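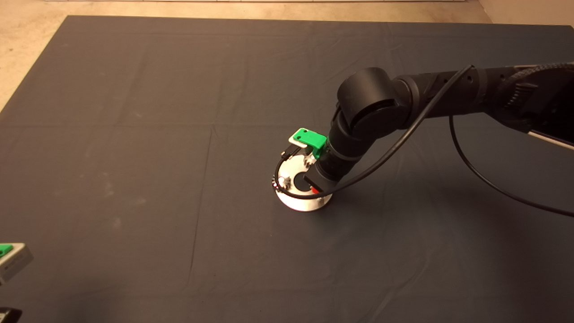 A privacy law is a set of rules about what companies may learn about people and what they may do with that information. Most privacy laws are long, and they are divided into parts so that readers can find the rule they need. The large cloth spread over the floor has faint fold lines that divide it into rectangles, yet it remains one cloth. A law is arranged in a similar manner. Each part covers its own area, and all of the parts belong together.

10/12/24
By the Parsons Young Citizens Desk

Search Parsons Learning
Enter a word or topic
Go

What is personal information?

Personal information is anything that can be used to tell who a person is. A full name is personal information. So are a home address, a telephone number, a voice recording and a photograph of a face. When a person uses a website or an app, the company that runs it may also record which pages were opened, how long they stayed open and where the device was at the time.

Companies collect information for many purposes. A weather app needs to know a location before it can give the right forecast. A game may save a player's score. Some companies also use information to choose which advertisements a person sees. Advertisers pay for this service, and the money helps to keep many websites free to use.

Why are there special rules for children?

Adults are expected to read an agreement before they accept it. Children may not understand what they are agreeing to, and lawmakers have decided that they need extra protection. In the United States, a national law covers children who are 12 or younger. A website or app made for those children must generally ask a parent or guardian for permission before it collects their personal information. Parents may also ask to see what has been collected and may ask for it to be deleted.

Individual states may pass privacy laws of their own. For this reason, a family that moves from one state to another may find that it has different rights.

How does a privacy rule begin?

Many rules begin with a complaint. The town of Coltemville offers a useful case. Families there used a homework app called Flultara, made by a company named Grodmont. The app asked each student for a birthday, a school name and a home address. Parents wrote to the town council to ask why a homework app needed an address.

The council held 3 public meetings. At the first, parents and students explained their concerns. At the second, Grodmont explained that the address was used to place students in the correct time zone. At the third, council members discussed whether the same result could be reached with less information. They agreed that a zip code would be enough.

The council then wrote a rule for apps used in the town's schools. It has 7 parts. One part lists the information an app may collect. Another states how long that information may be kept. A further part explains how a family can ask for a copy. The rule applies only to apps that the schools choose, and it does not cover apps that families download at home.

Before the vote, residents were invited to send written comments. The council received 98 of them. Most supported the rule. Others said it would make useful apps harder to obtain, as small companies may not have lawyers to help them follow it. Council members read comments from both groups and changed the date on which the rule would begin, so that companies would have more time to prepare.

This site uses cookies to remember your reading level. Accept | Manage settings

What happens if a company breaks the rules?

A government office may investigate. It can ask the company for records and may order it to stop what it is doing. In serious cases the company may have to pay a fine. Courts can become involved if the company and the government do not agree about what the law means.

Words to know

Consent: permission that is given freely by a person who understands the question.
Data: pieces of information, often stored on a computer.
Fine: money that must be paid as a penalty for breaking a rule.
Guardian: an adult who is legally responsible for a child.

Readers who are asked for personal information online should speak with a parent, guardian or teacher before they answer.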